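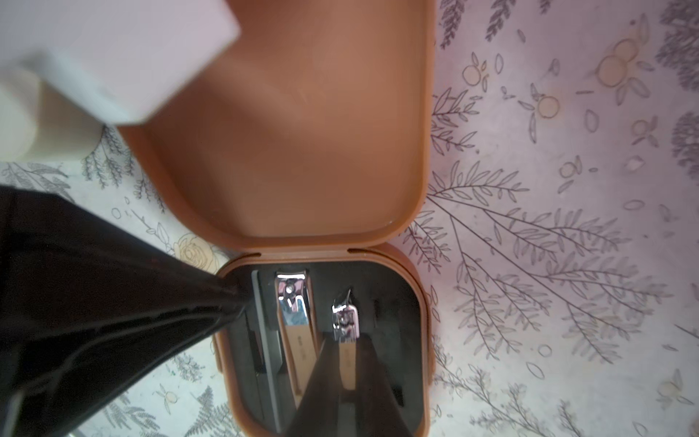
The manicure kit may be the only present that can be given to anybody. It goes to nephews who graduate, to clients in November, to the brother-in-law you see twice a year. It closes with a click, it fits in a coat pocket, and it suggests that the giver had your hands in mind, when what the giver had in mind was the register by the door.

I have owned 5 of them. I bought none. So when Vomer, the mail-order house in Kevby, announced on 6th April that it now lists 1,216 grooming sets, I wanted to know who was asking for the other 1,211.

The pitch is always order. Every tool has its own slot in the foam, and the lid comes down over the lot like a tiny suitcase. I will admit the appeal. A nail file, a big clipper, a small clipper, each lying where it was put - it looks like the bathroom of a person who pays bills early. 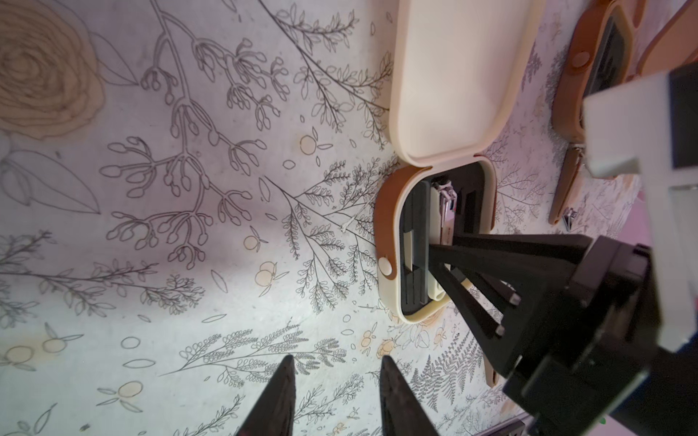
By Benjelloun

Then you start using it. The big clipper gets borrowed and ends up in the kitchen drawer. The file goes into a handbag. What you have left is a handsome case with empty slots in it, and you keep it for years because throwing out a handsome case feels wrong.

The makers seem to know this, and have put their money into the outside. Snap buttons, straps that look like leather, hard shells in cream and tan. A shop in Ustutcombe had one in the window last winter with a card calling it "an heirloom." The clipper inside was the same sort they sell loose on a hook beside the cough drops.

I asked the clerk whether the steel was any better. She said the case was very popular.

My own test is simple. Would you buy the tools without the box? If the clipper cuts clean and the file has some bite, fine, take the box too and enjoy it. Most of mine failed by the second thumb. The one that didn't is a plain thing with a stiff lever, and it lives in a mug on the windowsill. Its case holds spare buttons now.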